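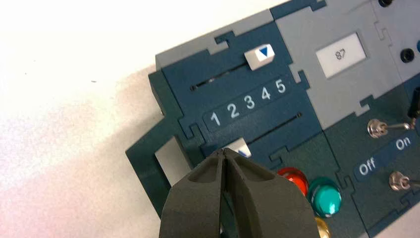 MEASURING AND NUMBERS | AGES 8 TO 11

What Is a Scale?

A scale is a set of marks or numbers placed in order. It helps people read an amount. Rulers, thermometers, kitchen scales and many other everyday objects have one.

To read a scale, first find two marks that have numbers beside them. Then count the spaces between those marks. If a ruler has 10 small spaces between 3 and 4, each space is worth one tenth.

Some scales are straight. Others are curved, like the one on a bathroom scale. A pointer shows the reader where to look. On a straight scale, the pointer may slide along a line of numbers. On a curved scale, it usually turns.

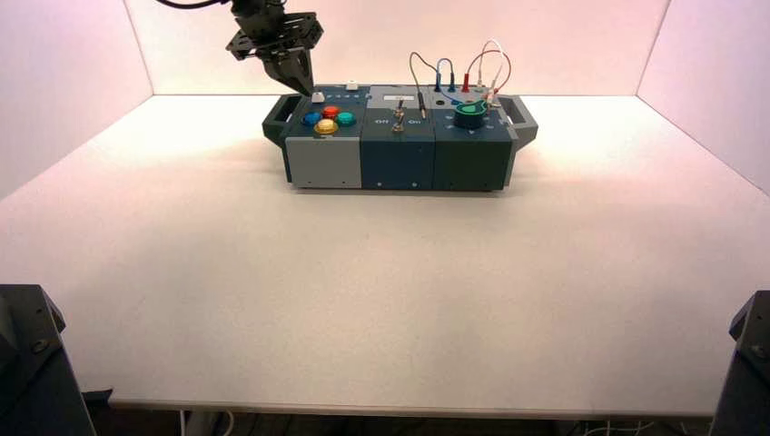

Why Do Scales Need Units?

A number alone does not tell the whole story. The number 9 could mean 9 inches, 9 pounds or 9 degrees. The unit tells the reader what is being measured.

The Stunberg Museum of Measurement keeps 2,550 old measuring tools. One is a grain scale made by the Geerts workshop 124 years ago. Its marks show pounds on one side and kilograms on the other. A farmer and a merchant from different countries could both use it.

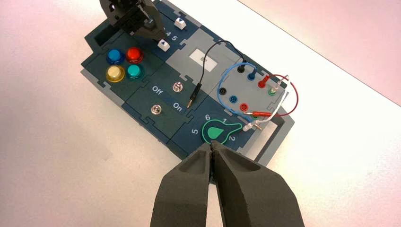 Units must also be the same before two amounts can be compared. A ribbon that is 2 feet long is longer than a ribbon that is 20 inches long, although 20 is the larger number. There are 12 inches in a foot, so the first ribbon measures 24 inches.

Words to Know

Pointer: the part that shows the reading on a scale.
Unit: a fixed amount used for measuring.

Last reviewed 12/4/24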